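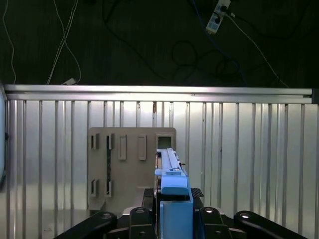

Does Pekgate plan around the tool itself, or only around the arm?
Around both - you load a model of whatever the gripper is holding, and the planner treats it as part of the arm until you release it.

I wrote the first planner in June with Wycliffe Barasa, and I still use it most days! Release 7 adds slot matching: pick an opening on your board model, and Pekgate suggests up to 6 approach paths, shortest first. Planning takes around 2 seconds on my old laptop (yours is probably quicker).

You'll need a wrist camera and our free Nyanda driver. A single-seat license is $93, updates included. Stuck on setup? Write to Kheri Mollel at the support desk - he knows the calibration screens way better than I do.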